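Didau round floor basket

Woven basket, open top, two sizes
Price: 3,936 for the large, delivery not included
Sold by Wisolance

Reviewed for the shop by Malou Ingvarsson

The maker's leaflet says this basket will "transform the way you live with your things". I have had the Didau for a few weeks and I live with my things much as before. They are on the floor, or they are in the basket on the floor. That is a small improvement and I will give it that much.

The leaflet also calls it a storage system. It is one basket. It has no lid, no lining you can take out and no divider, so whatever went in first is under whatever went in last. If you want to find a charger in it, tip it over. For scarves, throws, soft toys and the sort of clothes that are neither clean nor dirty it does well enough, and it is quick to fill, which matters more in a living room than people admit.

Umex, who import it, claim it "disappears into any interior". I doubt that. A round thing on a floor of straight planks gets noticed, and so does whatever you throw in it. Pale weaves do go with pale floors – fine – but a bright cloth on top is what a visitor will see first. Buy it if you don't mind that. If you do, get something with a door.

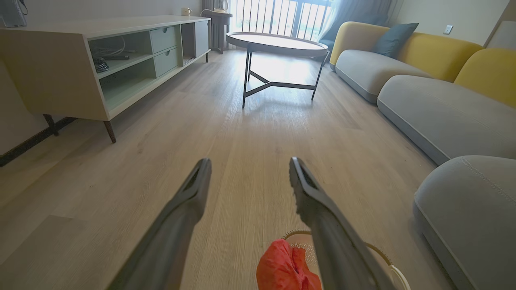

Will it hold up on a laminate floor?

The floor will be fine as long as you lift the basket when you move it. Grit gets caught under any woven base, and pushing it along with your foot will leave fine scratches sooner or later. Folke Boström at the shop sticks felt dots under his. They came off mine after 9 days, so I use a thin mat.

What we were less sure of

The rim. On the first one we were sent it had a slight wave in it and would not sit true. Wisolance swapped it without a fuss, and the second is better, though I wouldn't call it a perfect circle. The page used to say "precision shaped". Ilona Simon took that line out in June after I complained.

The weight limit. The box says 4 kilos. I have no idea how they arrived at that figure and neither did Umex when I wrote to them. Blankets, yes. I would not fill it with magazines and carry it upstairs.

The washing advice. "Wipe clean" is all you get. A damp cloth handles dust. It did very little for a coffee drip, and I have stopped trying.

Compared with the Orbán

The Orbán is the one people ask us about instead. It is stiffer and taller, costs more, and takes up the corner of a small room in a way I found annoying. Adoración Esteban prefers it for laundry and she may be right. Next to a TV cabinet or a low table I'd still take the Didau, at the smaller size if you can get it.

Returns: unused, with the label on. Keep the box.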